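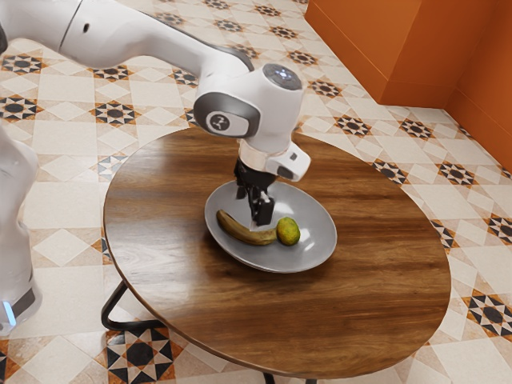 A white robotic arm over a plate of fruit, in simulation.

Brusongate will test fruit handling in software before it buys any arms. The packing firm has set aside money for 31 licenses in April.

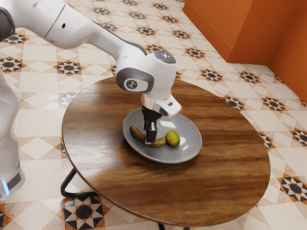

Hardware quotes from Reuter and Welen stay open for 42 days, and the firm plans 2000 simulated runs first. 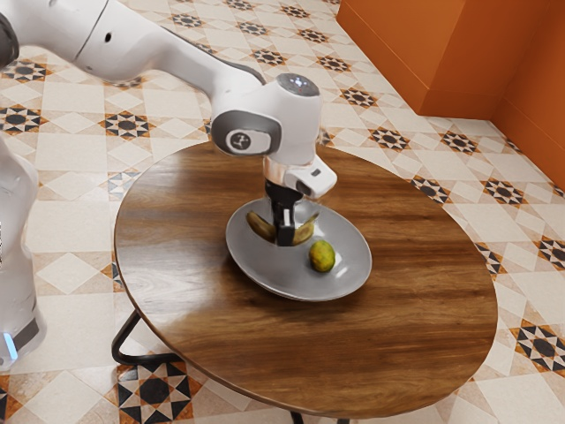 What comes next

A shortlist goes to the Bodesau plant in April.

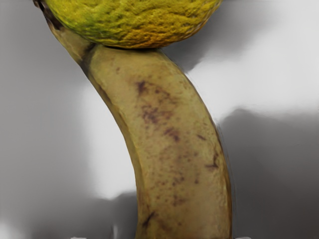 Welen said buyers should budget for spare grippers from the start.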